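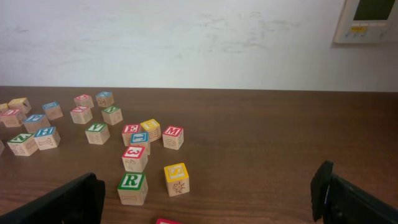

Alphabetical order is so familiar that most of us have quite forgotten learning it. Somebody sang it to us, or pinned it up along a classroom wall, and from then on it was simply there, like the kitchen door. And yet the letters themselves have no opinion on the matter. Spill a set of wooden alphabet blocks over a brown tabletop, as in the photograph, and they will lie wherever they happen to land, each one perfectly readable on its own if it has fallen the right way up, and the whole lot of them no help at all to a person who wants to find something. The order is a thing we bring to them. We agreed on it (or rather, a great many people long before us agreed on it, for reasons that are now largely lost) and we have gone on agreeing ever since, and the whole business of indexes, dictionaries, telephone books and filing cabinets rests on that agreement holding.

So this chapter is about order, and in particular about the kind you will meet most often if you come to look after a small collection: a parish archive, a club's papers, a shelf of local history pamphlets, a cupboard of photographs left to a museum. In Chapter 2 we talked about what to keep and what to let go, and in the last chapter we worked through how to describe each item so that a stranger would know it. Now comes the question of where in the run it should go, and how anyone is ever to find it again. I hope you will make yourself a cup of tea before starting, for there is a fair amount of fiddly detail coming, and it goes down better slowly.

What you should be able to do by the end

Explain the difference between word-by-word and letter-by-letter filing, and choose one for a given collection.
Decide where names with prefixes, numerals and odd bits of punctuation should go, and write the decision down.
Spot the places where a reader is likely to look in the wrong spot, and leave them a signpost.
Judge when the alphabet is the wrong tool and some other order would serve better.

4.1 The Piltham cards

Let me begin with a story, as I usually do. When the reading room at Piltham took over the papers of a local seed merchant called Briggs, the papers came with a card index. It was a lovely thing, three generations of handwriting in long oak drawers, and there were 1,518 cards in it. Deepika Devadiga had been asked to check it against the boxes, and she expected the job to be dull. You took a card, you found the box, you made a pencil tick, you took the next card.

By the end of the first morning she had a list of things that were not there. There was no card for the Old Mill. There was no card for St Anne's Nursery, although the nursery had plainly bought a great deal of seed over the years, and its letters filled most of a box. There was a card for McAllister but not for Macalister, and she knew from the letters that both had been customers and that they couldn't stand one another.

All of them were in the drawers, of course. The Old Mill was under T, for "The". St Anne's was filed as though it had been spelled out, "Saint", a good way in front of where she had been thumbing. Macalister was ahead of McAllister by a whole handful of cards, with Macaulay, Macey and Machin's Farm sitting in between. The person who made the first cards had known perfectly well what they were doing. The second person had known too, and had done it differently. The third had, I think, simply put each new card wherever there was a bit of room.

I have told this story to a good many students, and they generally laugh at the third clerk. I would ask you to be kind. All three had the alphabet by heart, and what none of them had was a sheet of paper, tucked into the front of the first drawer, saying how the alphabet was to be used.

4.2 Beyond A to Z

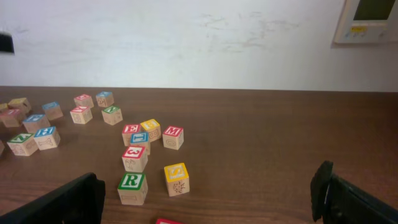 Very few real collections are made up of tidy words that begin with a capital letter and behave themselves from there. You will have ledgers known only by a number, packets marked with a merchant's sign, maps whose title opens with a date, and envelopes on which some hurried person has drawn a little picture of a turnip and nothing more. A child's alphabet blocks are much the same if you look at them closely: the faces have coloured borders and a good many letters, but there are numbers among them as well, and small line drawings, and a child who has been asked to put the blocks in order will sooner or later hold one up and want to know where it goes. It is a very good question. The alphabet has nothing whatever to say about it, and so you must.

For numerals there are two common habits. One is to put all the figures in front of A, in order of size, so that "12 Mill Lane" comes well before "Abbey Road". The other is to file the figure as if it were written out, so that it goes under "Twelve". The first is easier to keep up and much easier for a computer. The second suits readers who are searching from memory, having heard a title spoken and never seen it written. Older indexes often did the second, and you will need to know that when you come to use one, whatever you decide for your own.

For pictures and signs, the usual answer is to give them a name in square brackets and file the name. Our turnip becomes "[Turnip, drawing of]" and goes under T. The brackets tell the reader that the word is yours and was never on the object. They are left out of the reckoning when you sort.

A word on accents, too. English indexes mostly treat é as e and think no more about it, but other languages don't always agree. In Swedish the letters å, ä and ö come at the very end, after z, and a Swedish reader will go looking for them there. If your collection holds papers in another language, find out what its own readers expect before you flatten everything into English habits.

Try this for yourself

Write the following on slips of paper, mix them up, and put them in order without looking anything up. Then ask a friend to do the same in another room, and compare.

The Old Mill
Old Milverton Road
Oldham, letters from
12 Mill Lane
St Anne's Nursery
Staple Hill
Saint-Hill, J.
O'Leary & Sons
McAllister
Macalister

Keep your slips. You'll want them again in section 4.5, where we go through each of them and look at what the different filing rules would do.

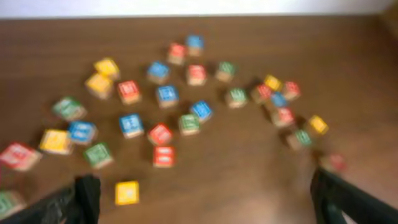
4.3 Word by word, or letter by letter

If you and your friend disagreed, there is a fair chance that you did so over the gaps. Take "Old Milverton Road" and "Oldham". One way of working is to treat the space between words as something that counts, and to let it come before any letter. Everything that begins with the separate word "Old" is then finished with before you move on to "Oldham". We call this word-by-word filing, and some people remember it by the saying "nothing before something".

The other way is to pretend the spaces aren't there at all and run straight on: O-L-D-H, then O-L-D-M. Now "Oldham" comes first and "Old Milverton Road" after it. We call this letter-by-letter filing. A number of dictionaries and encyclopaedias do it this way, and it has one great comfort, which is that it doesn't matter whether a compound is written as one word, as two, or with a hyphen. Seed bed, seed-bed and seedbed all land in the same place.

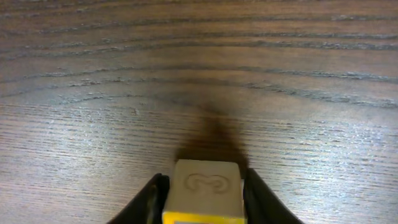 Word-by-word has its own comfort, though. It keeps families together. In the Briggs papers, every entry beginning with "Seed" as a word of its own (Seed catalogues, Seed drills, Seed orders, Seed tests) stays in one unbroken run, and a reader who has found one has found them all. With letter-by-letter filing, "Seedlings" would elbow its way in between "Seed drills" and "Seed orders", and in a drawer of any size those small interruptions do add up.

Which should you use? For a name index in a small archive I lean towards word-by-word, and that is what was chosen at Piltham in the end. My old colleague Gangadharan Nair, who looked after the map room at Prirkorbridge for many years, was firmly on the other side, and we had some very enjoyable arguments about it over sandwiches. His point was that place names are so inconsistently written, with the same hamlet turning up as Mill End, Mill-end and Millend on three maps of the same parish, that any system which cares about spaces is asking for trouble. For maps, I think he had the better of it.

If you are using software, have a look at what it does before you make up your mind. Nastix, the catalogue program used for the exercises in this book, sorts word by word when you first install it and lets you change over in the settings, but do change it before you begin entering records, as printed lists made earlier will no longer match the screen. Type in "Old Mill" and "Oldham" and see which comes out on top. It takes a minute, and you'll know.

4.4 Writing your filing sheet

The sheet that was missing from the Piltham drawers need not be long. One side of paper will do for most collections of up to 200 boxes, and a short sheet has a far better chance of being read. At the top, put the name of the collection and the sort of filing you have chosen. Beneath that, say what happens to "The", "A" and "An" at the start of a title. Most people ignore them for filing and either leave them where they stand or move them to the end, as in "Old Mill, The". Then say what you do with St and Saint, with Mac and Mc, with numerals, and with apostrophes.

Leave a good wide space at the bottom. You will meet cases you hadn't thought of, and each time you settle one, write it in, with your initials and the month. "Names with de la: file under D. April." Somebody years from now will bless you for it.

When Deepika had finished her sheet she did one more thing, and I would encourage you to copy it. Wherever she herself had looked in the wrong place, she made out a new card and put it there, pointing to the right one. Under T, between Thatcham and Thistle Farm, there is now a card in her neat small hand that reads "The Old Mill: see Old Mill, The". These signposts are known as cross-references, and we shall spend the whole of the next section on them, starting with the ten slips you have just put away.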